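4.2 Segment selection

The clip extractor takes a decoded audio track of arbitrary length and returns a single segment suitable for use as a ringtone. Earlier tools leave the choice of start point to the user, who must drag two handles over a waveform. In our pilot this step took longer than all the others combined, and many users accepted the default position at the start of the track. Grernska therefore proposes a start point on its own and lets the user move it afterward.

Selection runs in two passes. The first computes an onset strength envelope at a hop of 512 samples and estimates a global tempo from its autocorrelation. Candidate start points are then restricted to estimated downbeats. The second pass scores each candidate by three terms: the mean loudness of the following segment, the similarity of that segment to the rest of the track, and the rise in energy over the first half second. The similarity term favors choruses. The energy term was added late, after we found that clips with a quiet opening were often missed when the phone was in a pocket or bag.

Weights were fitted on the Udis set, which contains 3,000 tracks with start points marked by hand. Each track was marked by two annotators working separately. Where their marks differed by more than two bars, a third mark was collected and the outlier dropped. Tracks with no stable tempo – mostly spoken word and field recordings – were kept in the set but scored without the downbeat restriction.

4.3 Trimming and export

Once a start point is fixed, the segment is cut at the nearest zero crossing and extended to the last full bar that fits within the length limit of the target phone. A short linear fade is applied at the end only. We tested a fade at the start as well and removed it, as it worked against the energy term described above. Loudness is normalized after the fade. Export is done in a single encoding step from the decoded source, so that a track already stored in a lossy format is not encoded twice more on its way to the phone.

4.4 Listening test

We compared Grernska with two baselines. Comum cuts a fixed-length segment from the start of the track. The second baseline follows the repetition method of Charpentier, with no downbeat restriction. A total of 91 listeners took part in September, each rating 6 clips per system on a five-point scale for how well the clip would serve as a ringtone. Presentation order was randomized and system names were hidden. Ratings completed in less time than the clip itself took to play were discarded.
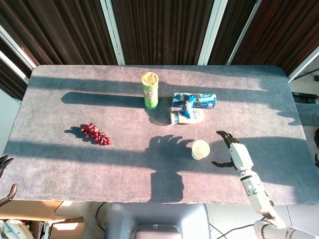

Figure 3. Tabletop in sunlight with a green snack can and a blue package.

Grernska was rated above Comum for every genre except electronic dance music, where long intros already carry a strong beat and the two systems often chose similar material. The gap with the repetition method was smaller and came mainly from clips that began in the middle of a bar. Listeners' written comments described these clips as "cut wrong" even when the chorus was correctly located.

A further 151 tracks were set aside to examine failures. Two types were common. In live recordings, applause raised the loudness term and drew the start point toward the end of a song. In tracks with a half-time section, the tempo estimate settled on the slower value, and the segment ended a bar early. The first type can be reduced by masking broadband noise before scoring – a change suggested by Inès Besson and included in the current version. The second remains open, and for these tracks the interface still depends on the user to adjust the end point by hand.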